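Courses > Work and Technology > Unit 7 > Handout: Who Does the Picking?

August
2 comments | 10 shares

OK, picking up where we ran out of time on Friday. I'd gotten as far as the Zurora warehouse in Norðdahl and then we went down the rabbit hole about bathroom breaks (great discussion, I'm not sorry!), so these notes cover the part I skipped plus what I want you to have read before we meet again.

Quick refresher. Zurora ships drugstore stuff: combs, brushes, bath toys, little bottles, all the things people order one at a time at midnight. The old job was called "each picking." You stood at a station, a bin came to you, you looked at a screen, took one item out, put it in the carton, pushed the button. I did this for a summer when I was in school, at a different place, and what I remember most is my neck. After that I remember the chatting, because if you were any good you could do the whole thing while talking to the person across from you.

When the first arm went in, the plan on paper was simple. The arm takes the picks, the people get "moved up." That phrase is all over the company newsletter, and I want you to circle it every time you see it in the reading and ask what it means in hours and in pay.

What the station crew told us, when our group visited, was messier. Picking got split in two. The arm took the items it could grab reliably, and the people got what was left: the slippery bags, the tangled chargers, anything floppy. So the share of easy picks in a person's day went way down. Same job title, harder job. One woman said the easy ones used to be her rest, and I wrote that down and underlined it. We'll come back to it when we do work intensity in the next unit.

Then there's the new job, exception handling. The arm stops, a light comes on, somebody walks over, looks in the bin, moves an item a little or takes it out, and restarts the thing. In Norðdahl one person covered seven stations on a normal shift. It's walking work instead of standing work (some people loved that, their backs felt better), and it's lonelier. The stations are fenced, so you can't lean over and talk. It also takes a kind of know-how that doesn't show up in any training sheet. The good ones could tell from across the aisle that a bin was going to be trouble.

A word on pay, and I'm going to be careful here because I only have what people told me. Exception handlers got a small bump. The pickers who stayed pickers didn't, even though their mix of items got worse. The rate target stayed at about 60 picks an hour until the crew pushed back, and it took most of a winter to get it changed. If you want a topic for your short paper, that fight is a really good one, and the Donulia folder has the shop floor notices from both sides.

Terms I'll expect you to use without looking them up:

Bin picking: taking loose items out of a container where nobody has lined them up for you. Easy for a five-year-old, hard for a machine.

Residual work: whatever is left for people once the machine has its share. Ask who decides where the line goes.

Exception: any time the system gives up and calls a person. Look at how it's counted. At Norðdahl it was counted against the station, so it ended up counted against whoever was standing nearest.

Deskilling and reskilling: yes, both, often in the same building in the same week. Please don't write me a paper that picks one and ignores the other.

For the reading, do the Garau chapter on warehouse work. Skip the section with the cost tables unless you like that sort of thing (I do, but I know I'm weird). Then look over the photo at the end and jot down your answers to the questions under it. Half a page is plenty, handwritten is fine.
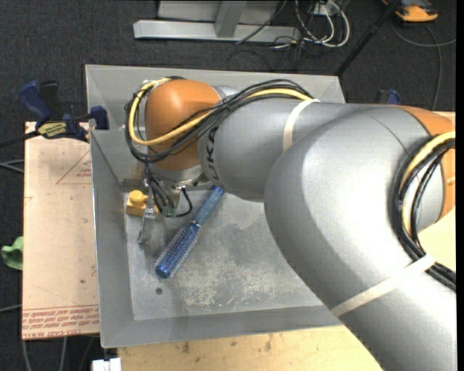 Notes by your Unit 7 instructor | Posted in August

Bin picking with a KUKA arm, two items in the bin: a blue round hairbrush and a small yellow thing over by the left wall.

Which of the two would you rather grab, if all you had was that gripper? Think about where the wall is.

Look at the cables strapped along the arm. Whose job is it to check those, and would you call that person a picker, a technician, or something else?

Bring your half page to class. If you've worked a job like this, come tell me before we start, I'd love to give you some of the time.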